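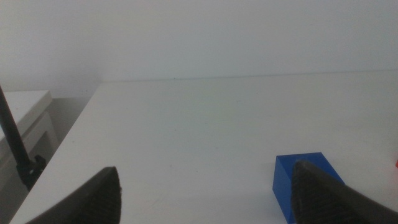
Why would anyone bother fixing a drive board that old, a reader wanted to know after my last post, when you could bolt in a new unit and go home early?

Fair question, and I've been chewing on it all week! My short answer is that the machine didn't want a new unit. It's a bag-sewing line at a feed mill out in Plarnberg, and the original drive talks to everything else through a ribbon connector that no current model has. Swap the drive and you're swapping the control panel, the foot switch wiring and half the sensors too. The mill had a quote for all that and it was not a small number.

So the board came to my bench. It's a Rellura, the old green kind with the big relays along one side, and I love these things. You can read the part numbers! The traces are wide enough to repair with a plain iron and a steady hand.

The fault was that it would run for about 100 bags and then trip. Cool it down, and it ran again. I went after the power supply first and pulled 8 capacitors. Two were way out of spec and the rest were tired, so they all got replaced. That helped, but it still tripped. Back on the bench it went, this time with a heat gun and a can of freeze spray, and I finally got it to fail on command – always the best moment of any repair. A cracked solder joint under the current sensor. You couldn't see it straight on, only with the light coming in low from the left.

Ten minutes with the iron after two evenings of looking.

I ran it on the test load overnight and logged 1,810 start-stop cycles without a single trip. The board goes back to Plarnberg tomorrow and I can't wait to hear that line going again. 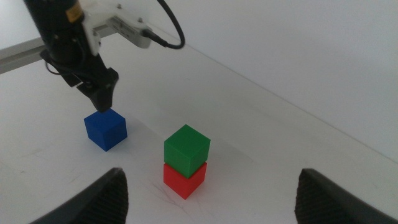

Fawzy wrote in to say the relays should have been changed while the board was out, seeing as they've done the same number of years as the capacitors. I went back and forth on that one. I measured the contacts and they were all nice and low, and the new relays I can get have a slightly different pin spacing, so I left them in. If one goes, it's an easy job – and I've put a spare set aside from a scrap board I picked up at the Reltbridge surplus sale.

Next on the bench is a label printer with a dead display. I've already got the back off.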